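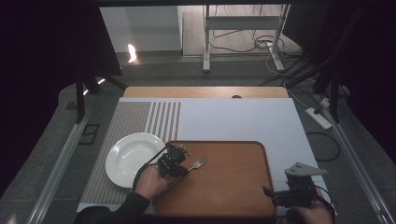

Home News Press Members Contact

CUNHOLM, May -- Hidinness, the association of cafeteria and banquet staff in Cunholm, is asking Delorme to put its promises about the Fakero table-setting program in writing before any dining room changes its schedules.

Delorme says Fakero will take over the dull part of the shift. Our members have heard that before. So far the dull part has grown: staff on the program now set plates and forks with a gripper in each hand, and then do their regular tables.
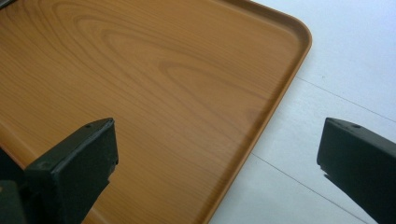

Hidinness Press Office

Three dining rooms are signed up. In them, members logged 2273 practice settings over 60 shifts, and 194 had to be done over by hand. Delorme calls this early progress. We would like to know who gets paid for the do-overs. 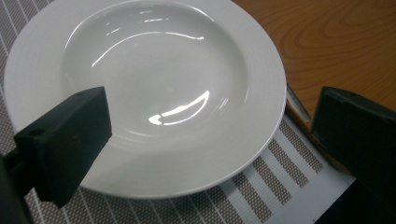
We also want to know what happens to the people who did the practicing. The company's handout talks about "new roles" but lists no job titles, no hours and no wages. If those roles exist -- and we hope they do -- it should be easy to post them.

Members will meet Thursday after the lunch shift. Delorme has been invited.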